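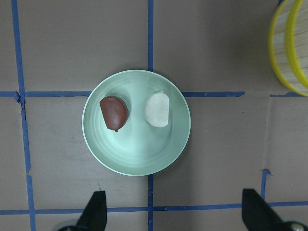 Mint-green bowl with two pieces in it, blue tape on cardboard.

Zistell Color Names, README

Zistell is a word list of what people call colors when they have no chart to look at. It holds 2,150 short answers from 695 people in Clikmont and Rattanakul, all typed freely, and I still can't get over how good some of them are. One pale green alone came back as mint, seafoam, hospital, toothpaste and "my aunt's bathroom"!

What's in it

answers.csv has one row per answer: swatch number, the name as typed, a cleaned-up name, town.
swatches.csv has the 38 swatches, with screen values.
merges.txt lists every spelling I folded together (grey and gray are kept apart on purpose).
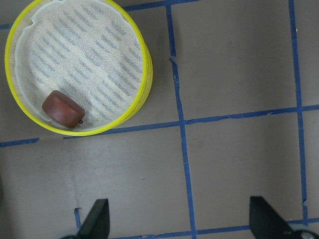 Bright yellow rim, pale blue dashes on white mesh.

Yellows are the most fun part — people agree on them quickly, then argue happily over where orange starts. Blues are messier, and swatch 22 is worth opening first.

Known problems

Screens differ, and I had no way to check anyone's brightness. Answers typed after 9 p.m. lean toward darker names, and I'd love to know why. Rattanakul has nearly 4 times as many answers as Clikmont, so weight by town before comparing.

Older copies were called Sundeck. The columns are the same, but swatch numbers started at zero back then.

Fixes to merges.txt are very welcome, especially for the purples.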